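FOR IMMEDIATE RELEASE
February 8, 2021

Tuhiwai cloths go plastic-free, and the refill shop at Cilley is back

Hi everyone, Digby Tipoki from Tuhiwai again. My business partner Kanako Kobori normally writes these and hers are much shorter, so apologies in advance to the editors on our list!

The big news first. From today, every Tuhiwai cleaning cloth leaves our workroom in a plain paper band, with no plastic sleeve, no plastic tag and no little plastic hook (I hated that hook). We've also reopened the refill counter at the Cilley store, which had been shut since November while the floor was redone, and we've dropped the minimum spend on refills altogether. Bring a jar, bring an old sauce bottle, whatever you've got, as long as it's clean and has a lid that closes.

I've wanted to do the paper band for ages. Our first go at it was awful. The glue let go in humid weather and the cloths sprang open all over the shelf, and one of our stockists sent me a very polite email that I still think about. Kanako then spent most of the winter folding and refolding until she landed on a band that tucks into itself and needs no glue at all. We ordered 3000 of them for the first run and packed the whole lot ourselves at the kitchen table, which I don't recommend to anyone with a bad back.

The range itself stays as it was. There are 4 cloths: the dish cloth, the bench cloth, the glass cloth and the big floppy one we call the Tuvinberg, named after the street where we had our first market stall. People keep asking if the Tuvinberg is going to be discontinued. It isn't! It's the one I use on the car.

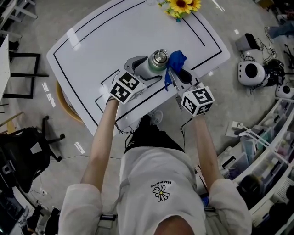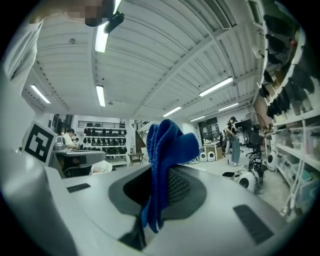 A word on washing, as it's the thing I get the most mail about. Wash the cloths warm, skip the fabric softener completely (it coats the fibres and then they just push water around the bench) and dry them on the line if you can. Keep microfibre away from fluffy cotton towels in the machine or you'll be picking lint off it till Easter. We also sell a fine mesh wash bag now, made for us by Rhys Gilchrist at Astent, and I'd really like people to use one, because these cloths do shed tiny fibres and I don't want to pretend they don't. If you'd sooner have cotton, ask at the counter. The cotton dish cloth is thicker than it used to be and the colour holds up much better.

We're taking old cloths back too. Any brand, any state, please just rinse them first. Wycliffe Sang runs the collection from the Cilley store and he's had 488 handed in during the trial, mostly grey by the time they got to him. The better ones are cut down for bike shops and the rest go for padding. I asked Wycliffe for a proper quote for this release and he gave me, "Tell them to rinse the things." So there you go.

For shops: the wholesale price isn't changing. Cartons are a bit smaller without the sleeves, so freight should come down slightly for most of you, and Ankit Tyagi will be in touch with new carton sizes. If you've still got sleeved stock on the shelf, sell it through. Please don't strip the plastic off for our sake, it's already made and binning it early does no good to anyone. We'll post out a small counter card explaining the change, and there's a plain version with no logo if your shop is fussy about that sort of thing (a few of you are, and fair enough).

The refill counter is open whenever the Cilley store is open. Dish liquid, laundry liquid and the citrus bench spray are all on tap, and the unscented laundry liquid should join them in 3 weeks if the new drum turns up on time.

Samples of the new banded cloths are available for media and for any stockist, current or thinking about it. Ask for Kanako if you want dates and prices, and ask for me if you want to talk about glue.

Media contact: Kanako Kobori, Tuhiwai
Wholesale enquiries: Ankit Tyagi, Tuhiwai
Cloth returns: Wycliffe Sang, Cilley store

ENDS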